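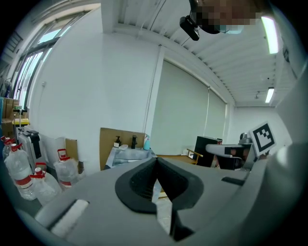

Gray hand gripper with a square marker on its arm. Washbasin, water bottles and boxes behind.

Lumanlan Community Help > Home and Shop > Machines and Automation

Can any machine you can buy now handle ordinary cleanup in a work room?

ragbin_and_rinse

I run a small upholstery business out of one long rented room, 1,781 square feet, with windows down one side. The cutting and sewing are fine and I don't want a machine for that. What I want to know is whether a machine can do the chores that eat up the end of the day.

The jobs I have in mind are these. The basin needs wiping and the things on it need to go back where they belong, mainly a black soap pump and a light blue bottle that stand either side of the faucet. There is a clear plastic sheet hanging across the front of the basin area and it has to be pulled straight when it gets bunched up. Empty cardboard boxes pile up under the windows and should be flattened and taken to the door. The big water bottles on the floor need to be lined up against the wall, and the empties need to be separated from the full ones. Then the floor gets swept and the roller blind comes down.

It takes me most of an hour. I have watched a lot of videos in which an arm folds a towel or puts a cup in a rack, and in those it looks like my list would be easy. I also see hand-held grippers being used to teach the arms how to do things, where a person does the chore with the gripper in hand and the arm is supposed to copy it later. I understand the general idea. I don't understand how far along it is.

I am not looking for a hobby project. I can change a belt and wire a plug, but I don't write software. If the answer is "not yet," that's fine, I would just like to hear which parts are not yet and which parts are already possible. I would spend money on a part of the list if it worked every day.

Also, I was quoted for a Wostine bench arm by a dealer in Biltelska. He said it could do the basin. Has anyone used one for that?

3 answers

halfinch_socket

No. Buy a good push broom.

I have worked around industrial arms for a long time and they are great at doing one thing in one place with the parts always facing the same way. Your room is the opposite of that. The dealer wants to sell an arm.

Wipe the basin yourself, it takes two minutes.

two_bay_garage

The answer above is blunt but I agree with half of it. I'll go through your list one at a time, as the jobs are not equally hard.

Sweeping. This one is solved well enough to pay for. A floor robot will cover an open room of your size, possibly with a stop to recharge. We have a Luvon floor unit in our two-bay shop and it runs at night. It does not like thread, and you will have a lot of thread. Ours wraps up its side brush on string from rag bundles and then sits there beeping until morning. Cut the brush clean every few days and pick up the long pieces by hand first. It also can't move anything. If there are boxes on the floor it sweeps around the boxes, and you get a clean floor with a dirty outline where each box was. Keep the bottom of that plastic sheet off the floor too, or the machine will try to eat it.

The blind. Also solved, and cheap. A motor on the tube or on the cord loop with a timer. It's a different kind of automation from what you asked about but it takes a job off the list. Measure the tube before you order. I ordered the wrong size and the return took three weeks.

Putting the soap and the bottle back. An arm can do this. Picking up a rigid bottle from a known surface and setting it down in a known spot is one of the first things people get working. The trouble is everything around it. The arm has to be mounted within reach, so now you have an arm bolted next to your sink, taking up more room than the bottles did. A pump top is an awkward thing to grab because the head turns and the spout sticks out. Take hold of it too high and it pumps soap. A wet bottle slips more than a dry one. And if somebody leaves a pair of shears on the basin, the arm may know nothing about shears.

Wiping the basin. Harder than it looks in a video. Flat counters are all right. A bowl has curves and a faucet in the way, and the machine has to press hard enough to clean without pushing against the faucet. It also has to know whether the bowl is clean at the end. Most of what I have seen goes through the wiping motion and stops there, dirty or clean. You would still be checking it.

The plastic sheet. I would put this last on the list of things to hand over. Clear plastic is hard for cameras, since they tend to look right through it or pick up the reflection, and with tall windows on one side you will have plenty of reflection in the afternoon. On top of that it's limp, so it's in a different shape every time. Put a weighted rod in the bottom hem and it may stay straight by itself. That is a ten-minute sewing job for you.

Cardboard. Flattening boxes takes two hands, a knife or a good pull on the tape, and some force. I don't know of anything in a small shop price range that does it. Warehouses have machines for crushing boxes but somebody or something has to feed them.

Water bottles. See-through again, so the same camera trouble, though a colored cap or label helps a lot. The full ones are the problem. Small arms are rated for a few pounds held out at full stretch, and a large full bottle can be more than that. Telling an empty from a full is easy for an arm that can feel the load, if it can lift it in the first place. The bottles would also be on the floor, and a bench arm does not reach the floor. For that you need an arm on a moving base, and then you are in a price bracket where it makes more sense to pay a person.

On the hand-held gripper question. Yes, that is a real method and I think it's the reason things have sped up. A person does the chore many times holding a gripper with a camera on it, and the recordings are used to train the arm. The square black-and-white markers you see stuck on the gear are there so a camera can work out where a part is and how it's turned. What it gives you is an arm that can copy a chore it has seen a lot of, in places that look something like the ones it saw. A few tries in your room will probably not be enough, and somebody has to handle the training afterward. You said you don't write software. At present that is the sticking point, more than the hardware.

So my list would be: buy the floor machine, buy the blind motor, weight the sheet, keep doing the rest. Sweeping is probably the biggest part of your hour anyhow.

I haven't used a Wostine so I can't help there.

thirdshift_linen

I have used the Wostine bench arm. Not for a basin, for sorting in a laundry, but close enough that I can tell you what to ask the dealer.

We had it for seven months at a linen service. Its job was to take folded hand towels off a belt and stack them in piles of 50. It did that fairly well by the end. At the start it dropped a lot and we had a man standing next to it all shift, so for a while it took the same labor as before plus the arm. Once the lighting was fixed and the belt was marked it needed a look-in now and then. What it never managed was a towel that came down the belt half open. Those went on the floor or into the stack looking like a dead bird.

Things I would ask before paying:

Ask him to do your basin in your room, with your soap pump and your bottle, at the time of day you would really run it. Ours was set up in the morning and went blind at 4 p.m. when the sun came in on the belt. You have a whole wall of windows. If he will only show it in his own showroom, that tells you something.

Ask how many tries in a row it has to get right before he calls it working. Have him do it over and over while you move the bottle a few inches each time and turn the pump around. Put a wet rag in the bowl too.

Ask about water. The one we had was not meant to be splashed. A cover was available as an extra and it made the wrist stiff. Anything beside a faucet is going to get wet sooner or later, and I would want it in writing that the warranty still holds.

Ask who comes out when it stops. We called the dealer and the dealer called somebody else, and that added days every time. Ask what it costs after the first year as well. We paid a yearly fee for the software that was not on the first quote.

Ask what it does when a person walks into its reach. Ours slowed and stopped, which is what you want, but in a room where you are walking by with rolls of fabric it would be stopping constantly. You'd have to run it after you leave, and I would not leave one alone next to a faucet.

If you do go ahead, make the job easier for it. Give the soap and the bottle a tray with a rim, in a spot that never changes, and take the other small stuff off the basin. We got more improvement out of marking the belt than out of two software updates. Of course once you have the tray, people tend to put the bottle back in it by themselves, and then you may not want the arm.

I agree with two_bay_garage on the floor machine and the blind. For the cardboard, see whether whoever delivers your foam will take the boxes back on the next run. Ours did for the cost of stacking them by the door.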